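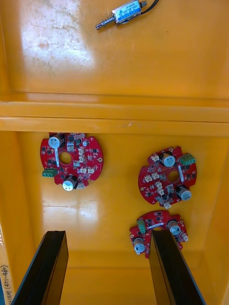 Bartosz Bielecka wrote:
> The valve on the Trokard manifold chatters when the timer opens it at
> low tank level. I measured the supply at the terminals and it sags
> by 2 volts when the coil pulls in. I have swapped the coil once
> already and the chatter is the same. Is it worth going to thicker
> cable, or should I be looking at the valve itself? The run from the
> shed to the manifold is long, and the cable is whatever the previous
> plot holder buried.
>
> Second question: does the flyback diode go at the controller end or
> the coil end?

Bartosz,

Measure again before you dig anything up. A sag at the terminals tells you the total drop in the supply, the connectors and the cable, and you need those separately. Put one meter lead on the supply positive in the shed and the other on the coil positive at the manifold, with a long bit of wire to bridge the gap, and read the drop with the valve energised. Then do the same on the return side. If the two figures differ by much, you have a bad joint on the side with the larger one. A sound cable of equal cores will give nearly equal figures.

Then read the voltage across the supply output itself under load. If most of the sag is there, thicker cable will do nothing for you.

On my own run the fault was a crimp in the junction box by the water butts. It looked sound and had a green core. I cut it back to bright copper, remade it with a gel-filled connector, and the return drop went down to match the feed.

As to the valve: the Cestisent ones are pilot operated and want a minimum pressure difference across the diaphragm. With a gravity tank you lose that difference as the level falls. The symptom is a valve that opens cleanly with a full tank and flutters with a low one, which is what you describe. The coil is not at fault in that case, and a new coil will not cure it. Try this: fill the tank to the overflow, run the zone, and listen. Then drain to the lower tap and run it again with nothing else altered. If the sag is identical in both tests and the chatter appears only in the second, the cable is cleared.

The remedy is a direct-acting valve, which needs no pressure difference to open. The drawback is flow. The orifice is smaller for a given coil power, so a zone with many drippers may take longer. I have 14 drippers on my longest line and extended the programme by 6 minutes to make up for it.

Diode: coil end, across the coil terminals, band to positive. It then keeps the current loop short when the controller switches off. A second one at the controller does no harm. A 1N4007 is rated for 1,000 volts reverse, far more than you need, but they cost next to nothing. This applies to DC coils only. If yours is the older AC type, leave the diode out altogether, as it will conduct on every other half cycle and cook itself or the transformer. Check the marking on the coil, as the manifold was sold with both.

One further point on the Canel timer. It has a setting for hold current, listed under "economy" in the menu. With that on, it pulls in at full voltage and then drops back. Turn it off while you test, or the meter readings will not mean much.

Does anyone on the list still have the wiring sheet for the Stetsiuk pressure switch? Mine went soft in the shed over the winter and the terminal numbers have gone. I need to know which pair is normally closed.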